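6. When the gripper stalls on soft stuff

I hit this one a lot in June, folding garments with the Haruna, so don't panic if you get error 10. It means the fingers closed on more cloth than they expected and the motor gave up.

1. Press Pause. Don't pull on the fabric yet!
2. Open the fingers from the jog menu, slowly.
3. Check for a tag or hem stuck in the finger pads.
4. Run Rehome, then retry.
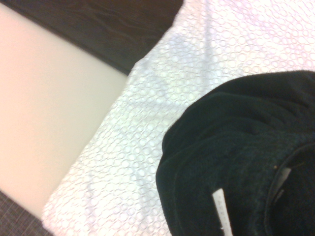

Can I just raise the grip force?
You can, but I'd stay under 300 on the slider. I went higher once and tore a seam (sorry, Dewanti).

Caution: after 3 stalls in a row, power off and let the motor rest.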